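Dye room notebook
Monday, July 2, 2018

Indigo vat, second week

The vat was sleeping when I came in. The surface was dull, there was almost no coppery skin on it, and when I pushed the stick down the liquid came up more green-gray than yellow. I think the room was too cold over the weekend, because the heater mat was switched off. I do not write this to blame anyone. I also forget it sometimes.

I warmed the vat slowly with the mat on the low setting and stirred one time, without making bubbles. I did not add more fructose. Last time I added it too early, and afterward the vat was impossible to read for days. By eleven the smell was better, a little sweet, and a scrap of cotton came out clear yellow-green and turned blue in the air in the normal way. So the vat was only cold, not hungry.

Note for colleagues: please look at the scrap before you reach for the jar.

Lime: added 3 g, mixed first with warm water in the small beaker. The test strip was between two colors before, and after half an hour it matched the darker one. I would like to buy better strips. The ones from Jilis have a very pale scale and in the yellow light of this room I am guessing.

Iron after indigo

This is the question I want to answer before August, when Ardeleanu needs the final shade for the curtain lining. They asked for "a blue like rain," and the sample they kept from our first box is one where indigo was dipped lightly and then passed through weak iron. The trouble is that I did not write down the iron bath correctly that day. My page says "a little iron" and I am now ashamed of it.

What I did this morning:

Cut the scoured cotton into strips, 200 g in total, soaked overnight in plain water. One light dip in the vat for all strips, squeezed under the surface, aired on the line until no green was left. Rinsed, then soured with a small splash of vinegar in the rinse, then rinsed again. After this I prepared the iron with ferrous sulfate, dissolved separately in hot water and left to stand so the orange dirt could settle. Only the clear part was used.

The strips went in wet. This is important. A dry strip takes the iron in spots, mostly at the folds, and the spots never go out.

I pulled strips at different times up to 8 minutes. The early ones are still clearly blue. The last ones have gone to slate and the hand of the cloth is harsher, I can feel it between the fingers. Ronaldo Bañez looked at them by the window and said the middle strips are near to the Ardeleanu sample but a bit too green. I agree with him. I think the green comes from tannin in the cotton, or maybe from tannin left in the enamel pot. We used that pot for walnut in spring and I do not trust it anymore.

Judging blue-gray is difficult in this room. Against the green table covers it looks warmer, and against a white wall it looks more blue. I compare now only on the gray card, in the same place by the window, and never after four in the afternoon. 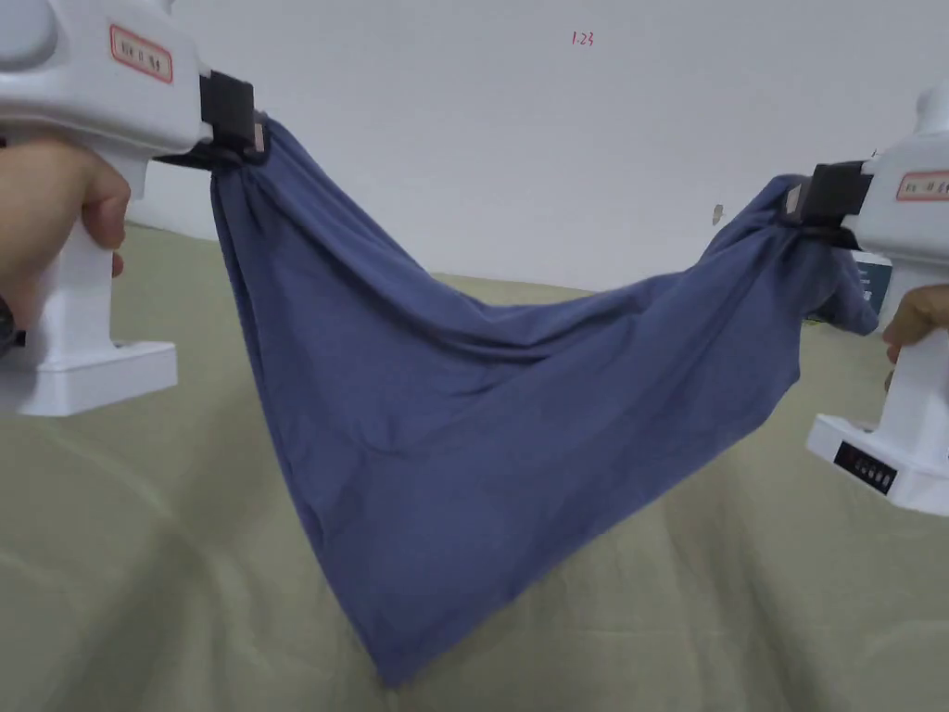
Washing test

I took one strip from each iron time and cut it in half. One half stays in the envelope in the dark. The other half went in the washing jar with the Gralen neutral soap at 30 °C, turned by hand.

First look, still wet: the water was slightly blue in all jars, so there was loose indigo that I did not rinse away. It is my fault, I was in a hurry before lunch. The iron did not seem to give any color to the water. The white cotton that I put in with each strip has a light blue stain, the same on all of them as far as my eye can tell.

I will not write a judgment until they are dry. Wet indigo always makes me too happy.

Next time: after the airing, a long rinse, then a simmer with a little soap, then rinse until clear. Iron only after this. It is one more step, but otherwise I am measuring my bad rinsing and calling it wash fastness.

Hardness of the water

Ronaldo asked if the tap water could be the reason why the first box was more gray. It is a good question. The first box was made when the Zodemar filter was still new, and the cartridge was not changed since then, at least there is no date written on the tape. Hard water with iron in it would push the shade in the wrong direction, and it would also explain the dull rinse we had on the madder wool.

To do: one strip with filtered water, one strip from the tap, one with the distilled water from the shelf. Same vat, same dip, same time in the iron. Do not use the enamel pot for any of them. The stainless one is behind the scouring bucket.

Small things

The scale drifts when the fan is on. Turn the fan off and wait.

The vinegar is almost finished. Cheap white one is fine.

Somebody wrote "blue 2" on an envelope. Please write the fiber, the vat and the time in iron. I found three shades inside and I cannot say anymore which is which, so they go to the scrap bag.

The gloves without holes are in the left drawer. The others are good for washing pots only.

Before going home I stirred the vat, covered it, and checked the mat two times. It is on low. A few bronze bubbles were standing in the middle. I will look at the strips tomorrow morning when the light comes on the gray card.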